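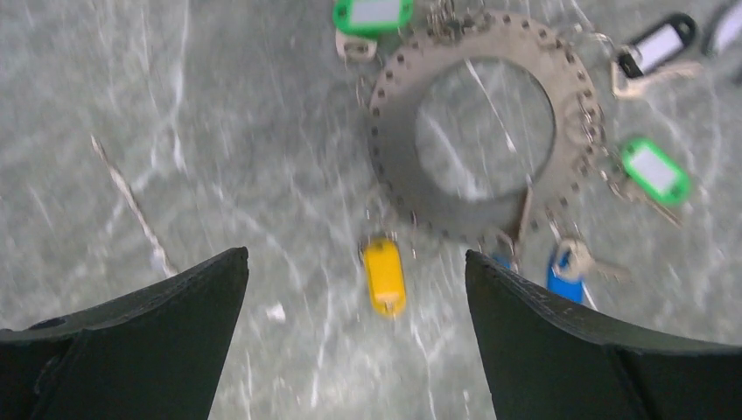
Dark gray metal ring on a gray surface with white veining.

How to Lift an Oil Stain Out of a Stone Counter

Updated in August

I love stone counters. I love them enough to have spent a silly number of evenings on my elbows, squinting sideways at a dark blotch next to the stove. If you have one of those blotches, good news! A poultice will usually pull it out, and you probably have everything in the kitchen already.

A poultice is a thick paste that sits on the stain and draws the oil up as it dries. It works on marble, limestone and most granite. It won't do anything for a dull spot left by lemon juice or wine, because that's an etch, meaning the polish itself has been eaten away, and it needs repolishing.

What you need

Baking soda
Water
Mild dish soap
Plastic wrap
Painter's tape
A plastic scraper or an old gift card
Two soft cloths

Before you start

Figure out what made the mark. Oil leaves a darker patch that looks wet even when the stone is dry. Rust is orange or brown and usually copies the shape of whatever sat there (cans, pan bottoms, the rim of a plant stand). Rust needs its own remover, and you'll want one labeled safe for your kind of stone. Keep vinegar far away from marble, please. I ruined a corner of my pastry slab that way and I still look at it every single morning.

Try your paste on a hidden spot first. Behind the toaster is fine.

Step 1. Wash the area with warm water and a drop of dish soap. Rinse, then dry it well.

Step 2. Stir water into the baking soda a little at a time until it's like peanut butter. If it runs when you tip the bowl, add more soda.

Step 3. Spread it over the stain, as thick as a pencil, and go a bit past the edges. Press out any air bubbles.

Step 4. Cover with plastic wrap, tape down all the sides, and poke 6 small holes in the top with a toothpick. Leave it overnight.

Step 5. Peel off the plastic and let the paste dry all the way through. This is the part everybody rushes, me included! The drying does most of the pulling. Mine takes most of the next day, longer when it's humid.

Step 6. Ease the crust off with the plastic scraper, wipe with a damp cloth, and dry.

Now look at it in daylight. Old stains often fade by stages, so if it's lighter but still there, mix a fresh batch and go again. The worst one I ever had, olive oil under a leaky bottle, took four tries, and watching it get paler each time was so satisfying that I was almost sorry when it was gone.

Sealing afterward

Once the stone is clean and fully dry, check the seal. Drip a spoonful of water on it and wait 15 minutes. If the stone darkens underneath, it's ready for a fresh coat. Use a sealer made for natural stone, wipe off the extra before it hazes, and follow the drying time on the label.

Quartz and laminate counters don't need any of this. They aren't porous the way marble is, so start with dish soap and a soft cloth, and see the maker's care sheet for anything stubborn.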